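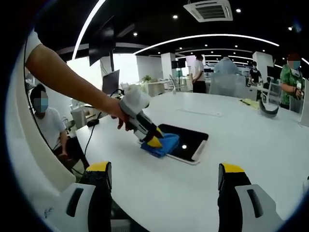
Melt filter (plastics recycling)

A melt filter, which most of us on the shop floor just call a screen changer, is the part of a plastics line that catches dirt in the molten polymer before it reaches the die. I've run them for a good part of my working life, mostly on reclaimed film, and I'm fond of them in the way you get fond of a cranky old truck.

How it works

Melt comes off the screw under pressure and gets pushed through a pack of woven wire mesh. Behind the mesh sits a breaker plate, a thick steel disc full of holes, and it's there to keep the mesh from folding up and heading downstream (it will try!). Paper, aluminum flakes, bits of wood and unmelted lumps stay on the screen while the clean melt carries on. As the screen clogs, the pressure ahead of it climbs, and that pressure reading is how you know it's time for a change.

Types

Manual slide plate. The oldest kind and still my favorite to teach on. You stop the line, pull a lever and swap the pack. Fine for clean pellets, miserable for washed film.

Hydraulic slide plate. Same idea with a cylinder doing the pulling. The change takes a second or two, but you get a blip in pressure, and on thin film that blip can break the bubble.

Twin piston. Two pistons, each with its own screen cavity, so one keeps filtering while the other is out. Some versions push a little clean melt backward to flush the dirty side.

Rotary and scraper. A disc or drum with a blade that keeps wiping the dirt away. Pankaj Rawat put a Plenamik scraper unit on our line 30 one January and I argued against it for weeks. I was wrong, and he still brings it up.

Mesh and pressure

Mesh is counted in wires per inch, so a bigger number means finer filtering. Packs go coarse, fine, coarse, with the coarse layers holding up the fine one. Don't go finer than the product needs. I once ran 300 mesh on a garden pipe job at Droverano because I thought cleaner had to be better, and I spent the whole night shift changing screens while Ferhat Dursun laughed at me from the winder.

Common trouble

Leaks mostly come from a cold start. Give the body a proper heat soak, even if the display already shows the set temperature. Black specks after a change usually mean old melt has been cooking in a dead corner, and a longer purge tends to clear them.

See also: breaker plate, gear pump, degassing, pelletizer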